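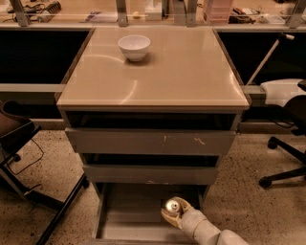
*Three-drawer cabinet with white bowl, upper drawers partly open*

## Retail systems meeting, March

Present: store operations, purchasing, accounts, the Pronedell branch, IT. Warehouse joined by phone after item 1.

**1. Last meeting's notes**

Accepted with one change. Purchasing did not "welcome" the Clindudora proposal. Purchasing said it had read it.

**2. Clindudora stock and checkout package**

IT went through the vendor's offer. It would replace the current register software in both stores and the spreadsheet used for special orders. The vendor says staff can be trained in an afternoon. Operations asked which staff, and whether the afternoon included returns, split payments and layaway. The sales deck does not say.

Accounts asked what "real-time sync" means. According to the vendor's answers, stock figures are sent to head office every 30 minutes. Accounts wants the phrase kept out of our own paperwork until the interval changes.

The price is $1,440 a year per store, before support. Support is quoted separately and only covers office hours, which doesn't help on a weekend evening with a line at the register. IT will ask for the out-of-hours price in writing.

Pronedell pointed out that the demo used a catalog with 500 items, all with clean barcodes. Our furniture lines have variants by finish and handle, and many arrive with no barcode at all. Pronedell would like to see the thing work on our data before anyone talks about a start date.

**3. Vidal add-on for deliveries**

Vidal claims fewer missed deliveries. Asked for figures, they sent a customer quote. Warehouse said most of our missed deliveries come from wrong phone numbers taken at the counter, and a map on a tablet won't fix those. There was some support for the text message reminders, if they can be bought alone.

No decision. Warehouse to keep a list of missed deliveries and the cause of each through the end of April.

**4. Moving the old records**

Stomov has offered to convert our sales history. The offer leaves out open orders, deposits and store credit. Accounts said those are the records we can least afford to lose, and will not sign off on a conversion without them. Operations suggested running old and new side by side for a month. Pronedell objected to keying every sale in twice and asked who would pay for the hours. Left open.

**5. Decisions**

- No contract with Clindudora at this stage.
- A trial in one store may go ahead if it is free, uses our own catalog and has a written end date.
- Vidal and Stomov on hold.

**6. Actions**

- IT: support prices, trial terms, and a straight answer on what happens at the register if the internet goes down.
- Purchasing: sample file of items, including ones with missing barcodes.
- Accounts: list of open deposits and store credit.
- Warehouse: missed delivery list.

**7. Other business**

The label printer at Pronedell is still skipping lines. IT believes it is a driver problem. Pronedell noted that IT believed this in January too.

Next meeting at 2 p.m. in the upstairs office, date to be set once the trial terms are in.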